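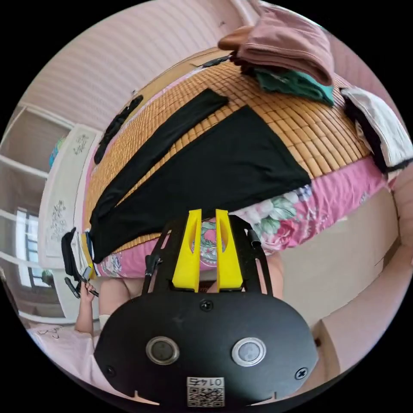
Hannelore Imhof wanted to know, when the notice about the folding project went up at the Brencombe laundry, whether the machine would also be taking over the complaints. She was told that complaints would stay with the humans. She said she had expected as much.

Chapter 4
Teaching the Machine, Keeping the Job

Her question is a better place to begin than most of the literature. An automation project is usually presented to staff as a list of tasks that will go away. What goes unlisted is the residue: the work left over once the tidy portion has been handed on, and the new work that the handing-on creates. In garment care, the residue is large. Sheets and towels have gone through ironers and folding machines for decades, a sheet being a rectangle with few opinions. Clothing is another matter. A pair of trousers can lie on a surface in more ways than any engineer has cared to write down, and a shirt with one sleeve inside out has defeated better budgets than Brencombe's.

The present approach is to stop writing rules and collect demonstrations. A person folds or lays out clothes with a hand-held gripper, two fingers and a camera, and the recordings are used to train a robot that will one day have similar fingers and, management hopes, similar judgement. Much of this is done in ordinary rooms, on beds as often as on benches, with patterned sheets underneath and other people's folding stacked nearby. A robot trained only on a bare grey table tends to be an expert in bare grey tables.

For the worker, three changes follow, and they seldom arrive in the order promised.

First, the skill becomes visible. Mārtiņš Ozoliņš had folded at Brencombe for 13 years without being asked how. In November he was asked daily. He found he could not say why he picked up a waistband where he did, and was a little annoyed to be slower once he had thought about it.

Second, the pace alters. The Miltdale site set a target of 2000 demonstrations before it had settled who would mend the grippers or where the breaks would fall. Elfriede Grabner's shift log for 2018-11-18 reads, in full: "Folded same trousers all morning. Trousers fine."

Third, the grading of jobs is thrown into doubt. Is a folder who trains a robot still a folder? The payroll system at Miltdale offered two categories, "laundry" and "technical", with a colourful variety of consequences for overtime. Abdelghani Abdel Hamid asked to be put down as both and was entered, for one fortnight, as neither.

Section 4.1 takes up the question of tacit skill and who may be said to own a recording of it. Section 4.2 compares the agreements reached at Brencombe and Miltdale. Before reading on, write down the steps by which you fold a shirt, then give them to a classmate to follow to the letter. Use an old shirt.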